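Forum Robotik & Automatisierung > Forschung und Methoden > Simulation

Thema: Cotia - Vortraining in der Simulation, lohnt sich das wirklich?

Wastside
Hallo zusammen, ich lese hier schon eine ganze Weile mit und traue mich jetzt endlich mal, selbst etwas aufzumachen. Ihr habt mir mit euren alten Beiträgen zur Greiferkalibrierung schon so viel geholfen, da wird es Zeit, etwas zurückzugeben (oder wenigstens eine Diskussion anzuzetteln).
Wir arbeiten seit Januar mit Cotia, also unserem Verfahren, bei dem die Greifstrategie zuerst komplett in gerenderten Küchen lernt und danach mit wenigen echten Vorführungen nachgeschärft wird. Aufgabe ist immer die gleiche Familie: Obst oder Gemüse von einem Teller nehmen und woanders ablegen, mal auf der Arbeitsplatte, mal im Spülbecken. Für den letzten Durchgang hatten wir 2.585 simulierte Episoden und 3 verschiedene Küchen. Auf der Arbeitsplatte läuft das wunderbar, ich freue mich jedes Mal wieder! Sobald aber der Teller im Becken liegt, bricht die Erfolgsquote ein, und zwar schon in der Simulation. Kennt das jemand?

ayala_k
Willkommen! Schön, dass du dich gemeldet hast. Ja, das kenne ich, und ich würde als Erstes auf die Kamera schauen. Bei einem Becken verdeckt dir der Rand immer irgendetwas, und eine Strategie, die nur ein einziges Bild bekommt, rät dann die Tiefe. Wir hatten bei Ayala genau das Problem mit Kisten. Eine zweite Ansicht am Handgelenk hat bei uns mehr gebracht als jede Menge zusätzlicher Episoden.

Madum
Da muss ich leider ein bisschen widersprechen, lieber ayala_k, auch wenn ich deine Beiträge sonst sehr schätze. Eine zweite Kamera ist schnell vorgeschlagen, aber dann vergleicht man zwei verschiedene Verfahren miteinander und weiß hinterher nicht, woran es lag. Ich würde erst die Startpositionen auswerten. Wenn der Greifer in den Trainingsdaten fast immer über der Arbeitsplatte startet, dann hat das Netz den Weg über den Beckenrand schlicht zu selten gesehen.
@Wastside: Wie verteilen sich die Episoden denn auf die Küchen?

Wastside
Vielen Dank euch beiden, das ging ja schnell! Die Verteilung ist ziemlich schief, muss ich zugeben. Zwei der Küchen haben gar kein Becken in Reichweite, und in der dritten haben wir die Teller zufällig verteilt, wobei das Becken eben nur ein Ziel von mehreren war.

tellerwaescher
Ich oute mich mal als Skeptiker. Diese gerenderten Küchen sehen für meinen Geschmack alle viel zu sauber aus. Edelstahl ist in der Wirklichkeit ein Albtraum: Spiegelungen, Kratzer, Wassertropfen, und das Licht vom Fenster wandert über den Tag. Was hilft mir eine hohe Quote in der Simulation, wenn danach am echten Becken alles von vorn losgeht?

Madum
Den Einwand verstehe ich, der kommt hier ja auch nicht zum ersten Mal :) Nur ist das eine andere Frage. Wastside schreibt, dass es schon in der Simulation hakt. Da hat noch gar keine Spiegelung mitgespielt.

tellerwaescher
Stimmt, das hatte ich überlesen, entschuldige. Beim Rest bleibe ich trotzdem.

ayala_k
Könntest du mal eine typische Ansicht einstellen, Wastside? Dann reden wir wenigstens alle über dasselbe Becken.

Wastside
Gern, das ist die Küche mit dem Doppelbecken. Der Teller liegt im hinteren Becken, der Greifer ist rechts über dem Rand des vorderen und hat noch nichts gefasst.

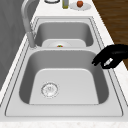
Ich habe gestern Abend Madums Vorschlag ausprobiert und die Startpositionen einfach alle übereinander geplottet, und siehe da, er hat recht: Der allergrößte Teil liegt über der Arbeitsplatte. Wir haben daraufhin nachgelegt und sind jetzt bei 3.225 Episoden, die neuen alle mit Ziel im Becken und mit gestreuter Greiferhöhe. Das Training läuft noch, ich will also nichts versprechen. ayala_k, deine Handgelenkkamera habe ich nicht vergessen, die kommt als getrennter Versuch dran, damit wir beides auseinanderhalten können.

ayala_k
Damit kann ich gut leben! Achte bitte beim Auswerten darauf, ob der Arm am Steg zwischen den Becken hängen bleibt oder ob er sauber drüberkommt und dann danebengreift. Das sind zwei ganz verschiedene Fehler, und in der reinen Quote sehen sie gleich aus.

Madum
Guter Punkt, da sind wir uns ausnahmsweise einig. Und lass unbedingt 2 Läufe mit unterschiedlichem Startwert laufen, bevor du dich freust. Oder ärgerst.

Wastside
Mache ich, die Kontakte mit dem Steg schreibe ich ab jetzt extra mit. Sobald die Kurven da sind, stelle ich sie hier ein.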